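Friday. Water meter at 2766 this morning, up 40 liters on yesterday. The Kitus valve still drips at the lower joint. Replaced the washer, torqued it again, no change by noon – will order the Perkeck seal.

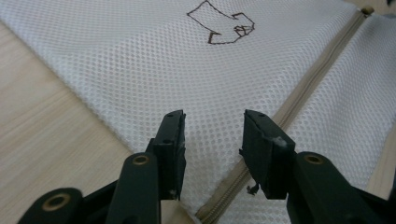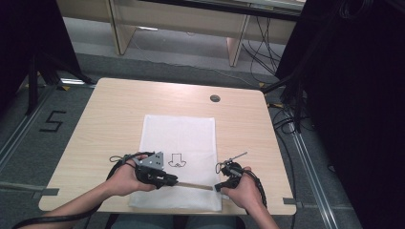

Light wood tabletop, both views.

Boiler pressure steady. Softener salt topped up; next regeneration due at 3000. Attic 72 degrees at 6 p.m. with the vent open. Gutter bracket on the north side can wait until August.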